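Omura finger set, part 1863

Replacement fingers for the Omura two-finger gripper. Sold in pairs with 2 screws. Swap both sides together, then rerun the open and close limits before picking anything — toy produce is fine for a first try.
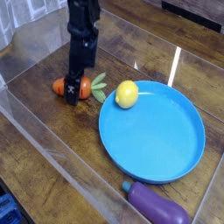 Abena Nyarko writes that her cell kept dropping round pieces until she redid the limits with the new pair on.

Check the screws after the first 100 picks.

Last updated: November
Contact Kurico parts desk | © Kurico | Back to top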